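Reference > Robotics > Kits and Trainers > Ronby

Print this article | E-mail this article

Ronby

Ronby is a two-armed tabletop robot kit made by the small firm Umitz and sold mostly to colleges, makerspaces, and patient hobbyists who would like to try their hand at jobs that need two hands. It is best known for paper work, meaning the picking up, holding, turning, and folding of single sheets, and a good many people who have never bought one know it from the folding demonstrations that Umitz has carried from fair to fair over the years. The kit went on sale on 29 Mar 2019 and has been offered ever since, with one larger revision along the way.

The name covers the whole kit: the pair of arms, the crossbar they stand on, the grippers, the cables, and the software, which is called Wuvach and which can also be had on its own. Owners tend to speak of "a Ronby" when they mean both arms together, and of "the left" and "the right" when they mean one of them. The manual does the same, and it saves a lot of confusion once you get used to it.

Background

Umitz began as a repair shop for hobby servos, run by Rokeya Bhuiyan out of two rented rooms above a bakery, and for its first few years it made nothing of its own apart from replacement brackets. The idea for a paired kit came from Tae-yang Moon, who had joined the shop to write its catalog and who spent his evenings trying to make a single arm fold a letter in half. He could get the arm to lift the page and he could get it to lay the page down, but the fold itself always wandered off at an angle. A second arm was bolted down next to the first on a length of aluminum extrusion left over from a shelving job, and that is, more or less, the layout the kit still has today.

The first batch was assembled by hand in the same rooms and sold by mail to people already on the shop's list. Umitz had planned for it to last through the summer. It was gone by June, and buyers who came after that were asked to wait 13 weeks, a delay for which the firm sent everyone a handwritten card and a spare set of finger pads. Several owners have kept the card.

Design

Each arm has white links joined by large black servo housings, the biggest of them at the elbow, and stands on its own black mounting plate. Both plates are fastened to a shared horizontal bar of aluminum, so that the distance between the arms can be set with a hex key and changed later on if the work calls for it. Most owners never move them again after the first week, though the manual rather hopefully devotes a whole chapter to the matter.

The cables run on the outside of the arms in generous loops. People who are used to tidier machines sometimes find this a little untidy, and Umitz does sell a clip set for those who prefer things snug. The loose routing was a deliberate choice of Bhuiyan's, who had spent years replacing cables that had been pulled tight over a moving joint, and it does make a worn cable quick to swap.

The grippers close with two fingers apiece. The fingers come in more than one style, and the one most often recommended for paper is a bright yellow open lattice with a thin dark pad on the inner side. It is light and gives slightly under load, which suits a sheet that would crumple under a stiffer grip. A sheet that already has a crease in it is held low down, near the fold, so that the two halves stand up from the fingers like the sides of a tent and the free corners stay out in the open where the other arm can reach them. A camera can be fitted close to the gripper, and from there the crease makes a handy line to steer by, especially when the paper is a strong plain color against a paler background.

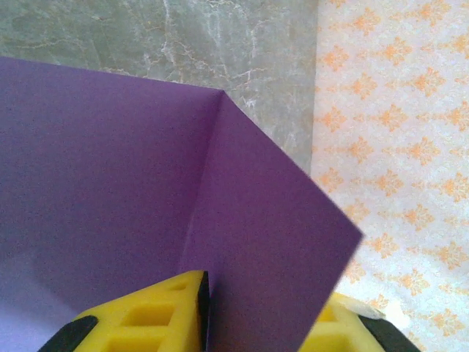 Software

Wuvach is the program that runs the arms, and it is a friendlier thing than its plain gray windows would lead you to expect. The owner moves the arms through a task, the program keeps a record of the movement, and the record can then be trimmed, slowed down, repeated, or joined on to another one. There is a scripting side as well for those who want it, with a small library of ready-made moves for gripping, lifting, handing over, and setting down.

The move that gets the most use is the one called Share, in which both grippers take hold of the same object and keep it at a steady tension between them. It sounds simple, and with a block of foam it is simple, but thin materials are much fussier. Too little tension and the middle droops; too much and the piece slips out of one side or the other. The program has a slider for this, and the accepted advice on the owners' forum is to start at the low end and creep upward a little at a time, with a cup of something warm at hand.

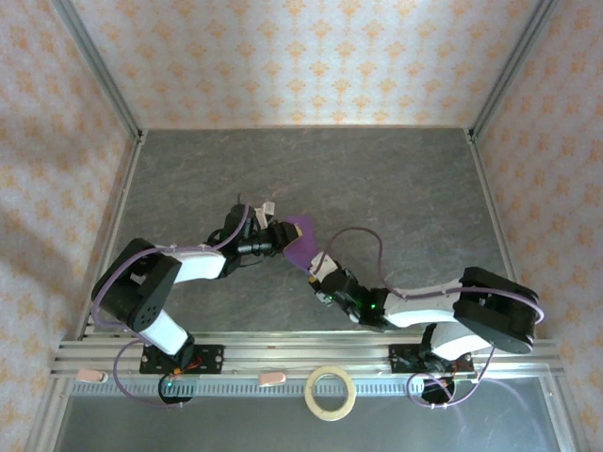 Two arms on one rail, holding a flat purple piece in the air between their grippers.

Version 2 of Wuvach, which came with the revised kit, added a "mirror" setting that copies a movement from the left arm to the right. Teachers were especially glad of it, as a class can now work out a motion on one side and see it done on the other without recording it all over again. The older version still works with the newer arms and is kept on the firm's download page for people who have grown fond of it.

Assembly and workspace

The kit arrives in two cartons with the arms partly built. Umitz allows roughly 12 hours for putting everything together, and owners who have done it say that is fair, provided the cables are laid out and labeled before anything is screwed down. The printed manual runs to 323 pages, a good part of it taken up with exploded drawings and a long, rather charming section on what to do when a screw has rolled under the furniture.

No table or enclosure is supplied. The manual asks for a flat, firm surface and some way of keeping drafts off the work, and leaves the rest to the owner's taste. Many people frame their workspace in the same aluminum extrusion used for the crossbar, as it takes the same nuts and bolts and leaves room to add panels, lamps, or an overhead camera afterward. Even, soft lighting is worth some trouble. A sheet with a bright glare on one half and shade on the other is hard going for any camera, and several of the complaints that reached Umitz in the early days were cured by moving a desk lamp.

For materials, the manual suggests starting with a stiff piece that keeps its shape, then going on to card, then to colored paper, and only after that to cloth. Owners skip ahead all the time, of course.

Use in teaching

Ronby has found its steadiest home in evening courses and college workshops. The Ferraro Course, a set of printed lessons named for the street where Umitz has its workshop, is sold alongside the kit and takes a group from a first pick-up to a complete paper envelope. Its early lessons are gentle ones. The learner sets a flat piece down between the two grippers, brings one arm in slowly from its side, and practices stopping just short of contact before the other arm moves at all. The lesson is repeated with the piece turned lengthwise and then crosswise, as the approach that works for one will often nudge the other out of place.

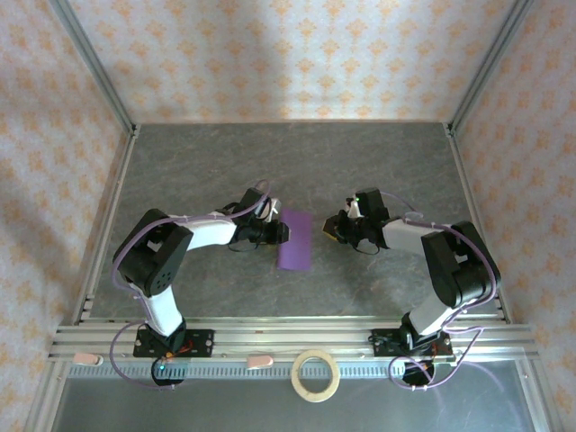 Cosimo Marras wrote to the owners' newsletter that he had gone through the approach lesson far more often than the course asks, and that it had done more for his folding than any of the folding lessons did. He added that he wished the course said more about which arm ought to go first, as he had taught himself to lead with the left and then had a hard time breaking the habit.

Umitz took the point, and the current printing of the course has an extra page on the order of approach, with separate exercises for leading from either side.

Reception

Reviews of the kit have been kind on the whole. The praise goes mostly to the manual, to the ease of getting spare parts, and to the fact that a broken finger can be replaced at the bench in a few minutes. Gerardo Testa, reviewing the first release for a makers' bulletin, called it "a machine with very good manners" and liked how slowly the arms move when they start up. He was less taken with the software's way of naming saved movements by number alone, which was changed in the revision.

The price is the usual sore point. A single arm of the same size can be bought for a good deal less from other makers, and Umitz does not sell its own arms singly, so anyone who wants only one has to look elsewhere or find a friend to split a kit with. Gerardo Villa, in a longer and more critical notice, felt that the cable loops needed watching whenever the arms worked close to their bases, and that the clip set should have been in the carton from the start. He kept his Ronby all the same and later wrote the cloth-handling notes that are now linked from the Wuvach help pages.

Maintenance and parts

The finger pads wear first and are sold in packs. The elbow servos last well but should be checked for play at the start of each term or season, with the power off and the arm supported by hand. Umitz still repairs arms from the first batch, and asks only that owners take the grippers off before mailing anything in and wrap them separately.

See also: Grippers, compliant; Paper handling; Servo; Two-arm systems; Wuvach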